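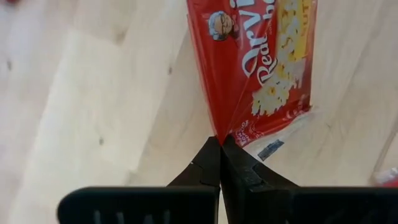

## 3. Snack packaging and the sound of freshness

Why does a crackling bag make the food inside seem crisper? We find this question a joy to work on, and the answers from our tasting sessions in Maltthorpe were livelier than we had hoped. We recruited 121 adults and asked each of them to rate the same batch of popcorn served under 2 conditions, one with a noisy film wrapper opened beside the bowl and one with a quiet paper sleeve.

Ratings were collected on the Stastiver scale, which runs from "limp" to "shattering" and which our tasters took to at once – several asked to keep a copy! After removing incomplete forms we were left with 951 usable ratings. Crispness scores were higher in the noisy condition, and the gap was widest among people who said they ate popcorn every week.

Color mattered too. Zarei tested plain wrappers and found that red ones raised expected sweetness, a pattern we saw again in our written comments. Figure 1 shows red packaging with a clear film end.

**Figure 1.** Clear plastic package with red and pinkish contents.
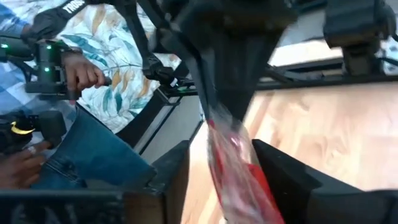 ### 3.1 Differences between tasting rooms

Babak Ranjbar repeated the noisy condition in the Zondstead room, where the ceiling is lower and every rustle carries. Scores rose again, most of all for the first handful. We would love to see this tried with crackers and dried fruit, where the link between sound and texture is much weaker.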